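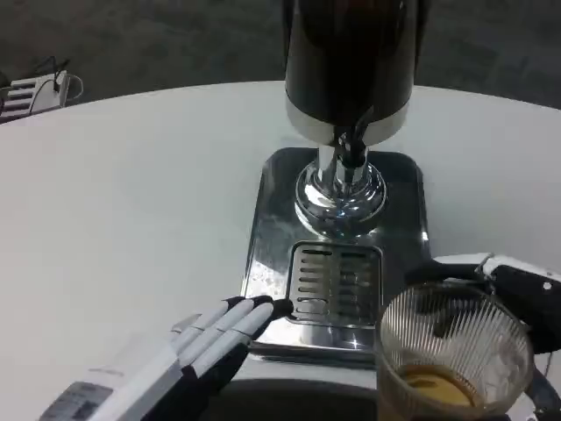

Service Robots, session 6: the pour that didn't stop
Notes for both groups, February 9, 2018. Typed up fast, tell me if something makes no sense.

Reading before the session: Handale fault report, first two parts. Skip the appendix, it's mostly wiring.

Background, quickly

The Handale rig pours a drink at a table. Right hand has the cup, left hand works near the tap. Controller is Niluvwood, same one you had in the Gremthorpe lab, older build. Tatsuya Ueda wrote the pour routine and was good enough to give us his log and his own account of the day, which doesn't spare himself.

The task sounds easy. Hold the cup under the spout, open tap, wait, close tap, take the cup away. Most of you would write it as five steps and go home. Look at how many of the five have a check on them.

What happened

- Short test pour first, just enough to cover the bottom of the cup. Fine. Tap shut when told.
- Full pour next. Target 181 ml.
- Stop order goes into the log at line 3,608. Correct place, correct amount.
- Tap does not close. Left hand reports "busy".
- Right hand carries on holding. It was told to hold till the tap reports shut, so it holds.
- Tap finally shuts at line 3,897, after Ueda hits the stop button and closes it by hand.
- Nearly 110 ml more than asked for. Over the rim, into the tray, then over the edge of the tray and onto the table.

No one hurt, no kit lost. It still went down as a safety fault and I want you to be able to say why.

Why the left hand was busy

The left hand had been sent to a rest pose between opening the tap and closing it. Someone had added the move months before (in May, going by the change notes) so that the hand wouldn't block the head camera's view of the cup. Sensible change. But the rest move could not be broken into. Once started, it had to finish, and that day it couldn't finish: one finger joint was a hair short of its target angle and the move kept trying to get there. So the stop order sat in the queue behind a move that was never going to end.

Write this down: a stop order was put in the same queue as ordinary moves. That is the fault. The finger joint is only what set it off.

What the right hand did

Worth its own heading. The grip on the cup was set for an empty one. A cup gets heavier as it fills, and a thin plastic cup also gives when you squeeze it, so you can't just grip hard from the start. Ueda's routine raised the grip in small steps tied to the expected fill. Past the target there were no more steps. Cup went on getting heavier, grip stayed put, and it started to slide about two thirds of the way through the overrun, according to the finger sensors.

Resting the vessel on the grate takes most of this away. The grate carries the weight and the hand only has to steady it. Thumb across the front, fingers up behind, liquid at half way, nothing needs to be held up. Left hand open and clear of the tap though, so the question of who shuts it, and how soon, is still there.
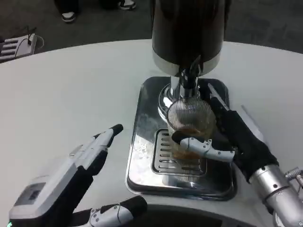

People near the table

Look past the tabletop. There are feet over on the far side, somebody in trainers. Cables on that floor as well. Now put a spill over the edge of the table and think about where it goes. The Handale risk sheet listed "drink on table" and gave it the lowest score. It had no line for drink on floor, none for people walking round, none for mains leads. Heywood's rule from session 2: score the place where it ends up.

Fixes made

1. Stop orders skip the queue. Any move can be broken into, rest pose included.
2. Every move has a time limit. If it runs over, the tap closes first and the fault is reported second.
3. Valve in the supply line, normaly shut, held open by power only during a pour. Works even if both hands are doing something daft.
4. Cup stands on the grate for all pours over the short test amount.
5. Leads moved off the floor on the spill side.

Ueda thinks number 3 should have been there on day one. I agree. Number 2 some of you will argue with: what if the limit is too short and you get half a drink? Then you get half a drink.

For next time

Draw the five steps of the pour as boxes. By each one put what tells the robot it's done, and what happens if that never comes. One page, pencil is fine.

Then take fix 1 and find a case where breaking into a move is worse then letting it finish. There is at least one with the cup in the air.

Log extract is on the shared drive, lines 3,608 to 3,897 only. If it won't open try the plain text copy.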